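Notes > Simulation > Arm cell upkeep

Maintaining the block-sorting cell at Narncombe

The simulated arm cell at Narncombe has been in regular use since the Fanano exercises were adopted. 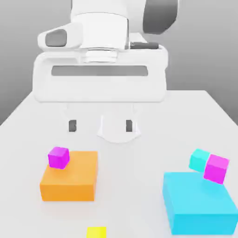

Responsibility for its upkeep passed to me in September, and I have set down the current procedure for colleagues who will run it after me.

The cell is reset before each batch. The arm returns to its ready pose above the table with the gripper open, and the small cubes are placed on the large colored blocks from a stored layout. A batch consists of 90 runs. Operators should confirm that the layout file loaded is the one named in the run sheet, as the older Huenchumán layouts remain in the same folder and will load without a warning.

The most frequent fault last term concerned cubes set down too near the rear edge of a block. Some drifted during the first moments of a run, before the arm had moved. Iara Fuentealba traced the drift to a friction value that had been overwritten during an update. The value was restored, and run 1166 was the first to be logged under the corrected settings.

Finger alignment is checked every four batches. The gripper is closed on a single cube at the center of the table, opened, and closed again. If the two fingertip pads do not meet the cube together, the finger offsets are to be reloaded from the Serkuleck file. They should not be adjusted by hand. I did so once and spent an afternoon finding my own error.

Any change to lighting or block colors must be entered in the log before the next batch begins. Requests for additional layouts may be sent to me until the end of term.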